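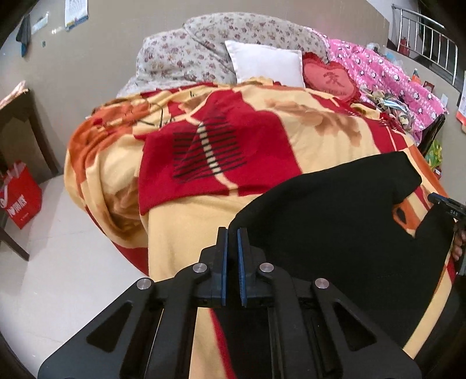
October 24, 2021
Posted by Anselmo Guzmán

I fold laundry on the bed. The dining table is too narrow, and I don't like bending over the couch. Before the clothes come out of the basket I pull the big printed blanket up over the sheets, the one with the yellow field and the red blocks. Black things show up well against it, and black is most of what I wear to work. On the old navy bedspread I kept missing lint, and once I folded a sock into a shirt and didn't find it until January.

The blanket came from a closeout store in Plirenmont and cost 99 dollars, more than I meant to spend. Efraín Sánchez was with me and said it looked like a hotel lobby. It has been through the wash plenty since then and the red hasn't run.

Pants are the part I used to do badly. I held them up by the waist and folded them in the air, and one leg always ended up longer than the other. Now I lay them flat, sideways across the bed, and smooth each leg before I bring them together.

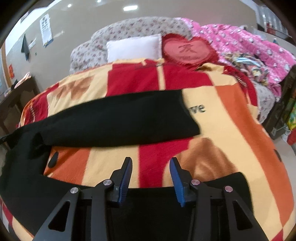 Black pants on the blanket, legs still apart.

After that it's one leg over the other, seams matched, then in half and in half again. I own four pairs and they all go on the same shelf. Shirts go on hangers. Towels I do last, standing in the hall by the closet.

I still haven't found a good way to fold a fitted sheet. Inga showed me hers and I lost track at the second corner. I roll mine up and put it behind the pillowcases.

Contact | © 2021 Anselmo Guzmán | Back to top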